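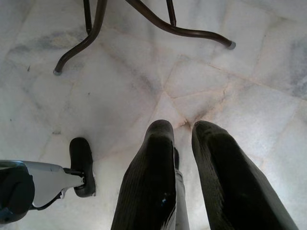

Figure 1. Pale marble floor, Room 2, Nendside.

Floor Care in Shared Study Rooms
Group members: Njoroge Bakilana, Myung-ja Kong, Tariq Rana
Submitted Monday, April 24, 2023

1. Background

The ground floor at Nendside has three study rooms with marble floors. Students had complained that the floors looked dull by the end of the week. Our group compared two ways of cleaning them and wrote down how long each one took.

2. Method

We started in January. Room 1 was dry swept and then mopped with plain water. Room 2 was dry swept and then mopped with Lako floor soap, 500 ml of diluted soap per session. Room 3 was left on its usual cleaning schedule. Vinegar was ruled out at the start, as acid can etch marble.

Tariq moved the chairs and swept. Njoroge mopped. Myung-ja kept the time sheet and checked for streaks from the doorway with the lights on and then off.

3. Results

Over the whole project we spent 748 minutes on Room 1 and 350 minutes on Room 2. Most of the difference came from going back over streaks near the windows in Room 1. Room 2 dried more evenly, but the soap left a film in the corners twice, both times when the bucket had not been refilled.

4. Problems

We lost one week of times when the sheet for Room 1 was thrown out. The rooms are also used by different numbers of people, and we did not record this. Faraji Mohamedi lent us a second mop for the last four sessions, and its head was wider than the first.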